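Flu shot and a sore arm, how long is normal?

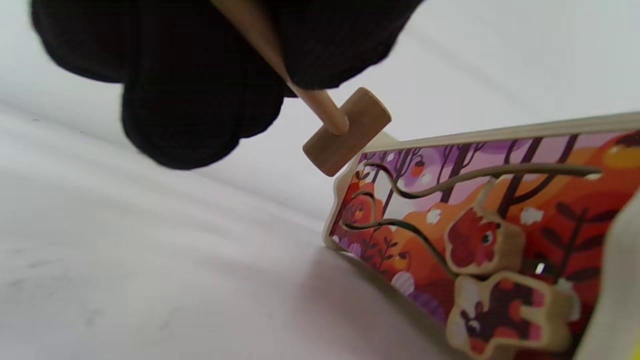 Category: Colds, Flu & Winter Bugs

killis57
Got my shot at the Westari clinic Thursday. The arm still feels like a horse stood on it. Four days now. My wife had hers in the same chair and is up a ladder painting.

trunow_mom
Mine always goes two or three. Move it around, it helps.

gutterball285
Don't move it. Rest it. I moved mine and regretted it for a week.

trunow_mom
A week of what, complaining?

gutterball285
Some of us have delicate shoulders.

arancibia_n
Moving it is what my pharmacist says too. If it's getting worse after four days, or it's hot and swelling, call them. Don't wait for us to vote.

killis57
Not worse, just rude. Would I have been better off skipping it?

arancibia_n
Have you had real flu? I lost ten pounds and an argument with a lamp.

killis57
Fine. Moving the arm. She has handed me a brush.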